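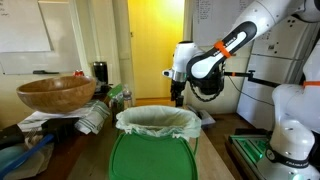

The spring book swap at Lalby Elementary will run longer this year, according to the organizer, who said last year's two hours left families standing in line with full bags when the lights went off.

"We had 88 kids through the door before seven," she said. "The year before that it was 30. We set up the same number of tables both times, and that was my mistake."

The swap is in May, in the gym, and starts at 5:30 p.m. Students bring books they are done with and get one ticket for each, up to 10. Tickets can be spent on anything on the tables except the new books, which were bought with a grant from the Didenko Fund and go one to a child.

She has been collecting since the fall. The count stood at 983 when we spoke, most of them picture books. Chapter books for fourth and fifth graders are short, and she would like more in Spanish.

"People give us encyclopedias," she said. "Please don't. We can't move them."

Parents can leave books in the front office at Lalby or at the Flasby branch library until 3 p.m. the day before. Books with missing pages or water damage will be turned away.

Asked about food, she said the Nevel Street bakery is sending rolls, and the fifth grade will sell chili to help pay for its camp trip. Eating stays in the hallway.

"Last year I was wiping books until ten at night," she said.

Younger children need an adult with them. Parking is behind the school, and the side door by the gym will be open.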